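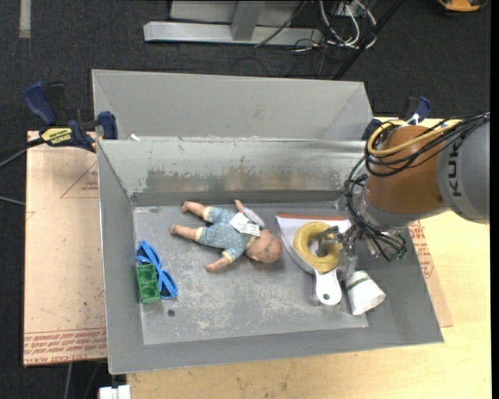 The toy bin, with the baby doll, the blue glasses and a few odds and ends still to be sorted.

How to sort and clean a bin of mixed toys

If you look after a toy library, a playroom or just a busy house with a few kids in it, you will know the bin I mean. It starts out as the toy bin, and by October it holds toys, half the stationery drawer and at least one thing from under the kitchen sink. I have been doing the bins at our toy library in Floltusdale for a good while now, and I've settled into a way of going through them that takes me roughly 24 minutes from start to finish, not counting drying time or the cup of tea.

What you'll need

A big table, or a clean bit of floor
Two old towels
A bucket of warm water with a small squirt of dishwashing liquid
Two soft cloths and an old toothbrush
Cotton buds
A mesh laundry bag for doll clothes
Three tubs or boxes for sorting
A pencil and some scrap paper

Step 1. Get the bin up on a table

I used to do this kneeling on the carpet and my back has never forgiven me. If your bin is metal, like ours, get someone on the other end and lift it together. Have a look at the bottom before you start pulling things out, as the little pieces like to hide in the corners. Ours is grey sheet metal, scratched and scuffed from years of use, and it has a small round hole in the bottom, so I lay a towel under it to catch anything tiny that wants to escape.

Step 2. Sort into three tubs

Label your tubs Wash, Wipe and Elsewhere. Wash is for anything made of cloth. Wipe is for hard plastic and the like – blocks, rings, play glasses, toy cars. Elsewhere is for everything that has wandered in from another part of the house or hall, and I promise you it will be the fullest of the three. Dustpans always end up in the toy bin here! The little ones adore sweeping. A dustpan that's used on real floors goes to Elsewhere and then back to its hook. If the children have properly claimed it as a plaything, give it a good scrub and let it stay, but then buy another one for the crumbs.

Don't stop to clean things as you go. I know it's tempting, and I still do it with the dolls, but you'll lose half an hour to one grubby foot.

Step 3. Undress and check the dolls

Take off anything that comes off. Soft one-piece outfits usually open at the back or between the legs, so have a feel for the fastening before you tug, and ease one arm out at a time. If there's a fabric tag, read it before washing. If the print has worn away, use cool water and a gentle cycle and you'll rarely go wrong.

Check the seams while you're there, and the trim at the neck and sleeves, which is where small fists do most of their pulling. A loose thread can be snipped, but a split seam wants mending before it goes anywhere near the wash. Pop the clothes in the mesh bag and close it up.

Step 4. Clean the doll's face and limbs

A smudged head is nothing to worry about. Wring out your cloth well and work in small circles with the soapy water, from the top of the head down. Use a cotton bud for the ears and the creases around the fingers. Keep water away from the neck and the joints, particularly on dolls with a cloth body, as damp inside a doll takes ages to dry and the smell is hard to shift.

Pen marks are another matter. I was shown the following by Dong-geon Kong, who ran our mending table for years: put a small dab of plain white toothpaste on a cotton bud, rub very lightly, then wipe with clean water. Try it on the sole of a foot first. It won't move everything, and I've got a doll at home with a green eyebrow to prove it.

Step 5. Wipe the hard toys

Go over each piece with the soapy cloth, then again with a clean damp one. Blocks with round recesses in them collect all sorts, so this is where the toothbrush earns its keep. Tip them upside down on the dry towel afterwards. For play glasses, open the arms and wipe around the hinges, and run your thumb along the edges for any cracks. Anything sharp goes straight in the rubbish, however much it's loved.

Step 6. Do the bin itself

With everything out, wipe the sides and then the bottom. Go gently where the coating has chipped. Dry it thoroughly with the second towel, then leave it to air for 10 minutes or so with the window open.

Step 7. Put it all back

Heavy things first, dolls last, and dolls dressed if you can manage it. I like to sit ours against the side so there's a face looking up when a child leans in.

Scrap pieces you can't identify should go in an envelope with the date you found them. Write down which bin they came from too. We kept a mystery wheel from the Garnitz playgroup bin that way for most of a year before the tractor it belonged to came back from a loan.

How often?

At home, I'd say once a season is plenty. We do ours monthly, and weekly when there's a tummy bug about.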